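Chapitre 4
La prise perdue sans alarme

Objectifs : reconnaître une défaillance silencieuse, la distinguer d'un arrêt de sécurité, rédiger une fiche d'incident. Prérequis : chapitre sur les capteurs d'effort (relire au moins la partie étalonnage).

On commence par un cas. Pas de théorie avant la page suivante.

Un bras, une pince parallèle, une table blanche, quelques objets de tous les jours. Flacon de shampoing, serviette roulée serrée par un élastique, viennoiserie sous film transparent. Tâche banale : saisir, déplacer, poser, rouvrir. Le flacon ne pose pas de problème, forme stable, bonne surface de contact. La serviette se comprime, ça pardonne beaucoup. Le film, lui, ne pardonne rien.

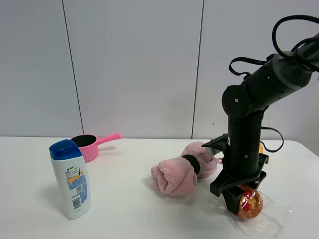 Vallano, septembre

L'incident tient en une ligne dans le journal de la cellule : « prise confirmée, dépose confirmée, objet absent ». Pas de code d'erreur. Pas d'arrêt. Le superviseur Covari a enchaîné sur le cycle suivant, puis sur un autre. C'est Stellan Tangen, de passage à la cellule pour tout autre chose, qui a trouvé la viennoiserie par terre, encore emballée, et qui a coupé le mouvement à la main.

Question de départ : pourquoi le système croyait-il tenir quelque chose ?

Réponse courte. La confirmation de prise reposait sur deux signaux, le courant moteur de la pince et l'écartement des doigts. Or un film froissé, replié plusieurs fois entre les doigts, suffit à donner un courant non nul et un écartement non nul. La pince serrait l'emballage. L'objet pendait dessous, il a glissé pendant le transfert. Les deux signaux sont restés dans la plage autorisée jusqu'au bout.

Réponse longue : tout le chapitre.

Il faut ajouter le réglage. L'effort de serrage avait été limité à 10 N pour ne pas écraser la pâte — choix défendable, mais fait sans revoir le seuil de détection. Ce seuil datait des essais Danko, sur des pièces rigides. Quelque 2000 cycles sans défaut sur ces pièces, donc personne ne l'a remis en cause. Au dépouillement du journal, 11 cycles suspects, tous sur des objets emballés. Tous marqués « réussis ».

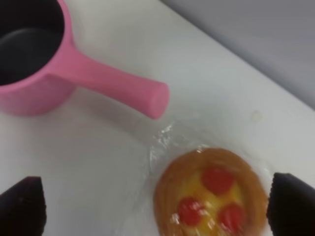 Fig. 4.2 — Approche, doigts écartés de part et d'autre de la viennoiserie sous film.

À ce stade, tout se joue sur la position de la pince. Où commence le film, où commence l'objet ? Pour une caméra, le bord du plastique se confond vite avec une table blanche, et les reflets brouillent le reste. Un point de saisie estimé trop haut donne une pincée de film. Trop bas : contact avec la table, et là au moins l'arrêt se déclenche.

Retenir la différance. L'arrêt sur contact est une défaillance visible, désagréable mais sûre. La prise perdue est silencieuse : le robot continue avec un état interne faux. Dans une cellule fermée on perd un objet. Dans un espace partagé, quelqu'un se baisse pour ramasser, bras en mouvement. C'est ce second cas qui relève de la sécurité des personnes.

Vocabulaire du chapitre : faux positif de prise, seuil de détection, état interne, repli sûr, témoin indépendant. Ce dernier terme est emprunté au guide Vidard, on le définit en 4.2.

Avant de continuer, à faire par écrit, en binôme si possible :

Proposer un troisième signal qui aurait révélé la perte pendant le transfert. Dire à quel moment du cycle le lire.

Rédiger la fiche d'incident à partir des seuls éléments donnés plus haut. Ne rien inventer sur la cause, séparer ce qui est constaté et ce qui est suposé.

4.1 Ce que mesure vraiment une pince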